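Boletim de desenvolvimento do Hullano: versão de agosto

A atualização de agosto altera a física de projéteis, o salvamento automático e o mapeamento de comandos. Os ficheiros de gravação da versão anterior continuam compatíveis, exceto os criados com o modo de depuração ativo.

Colisões e projéteis

O cálculo de colisão passou a correr num passo fixo, independente da taxa de fotogramas. Em máquinas abaixo de 59 fotogramas por segundo, os projéteis rápidos atravessavam paredes finas no nível Kukosgate. Octavian Sandu reescreveu a rotina de varrimento e reduziu o número de iterações por objeto de 6 para 4.

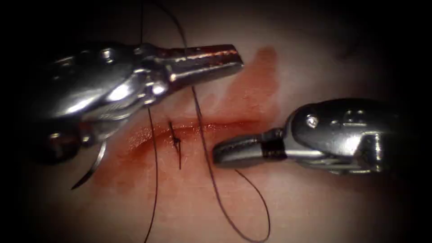 Salvamento automático

A gravação é agora feita em segundo plano, com escrita num ficheiro temporário e substituição no final. O tamanho médio de cada ficheiro desceu para cerca de 236 KB. Feng-yi Kwok mantém aberto o registo do erro que duplica itens do inventário ao sair durante um diálogo.

Comandos

Os gatilhos analógicos têm zona morta configurável. A inversão do eixo vertical passa a ser guardada por perfil. Os perfis antigos são convertidos no primeiro arranque; a conversão não é reversível.

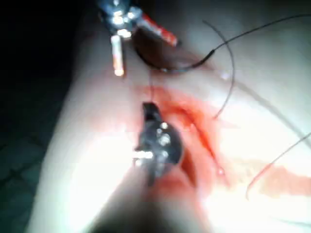

Dois instrumentos cirúrgicos robóticos junto a uma incisão, em plano próximo.

Os relatórios de erro devem indicar a versão do controlador gráfico e incluir o ficheiro de registo completo. Questões sobre a tradução: Yayra Ayaaba.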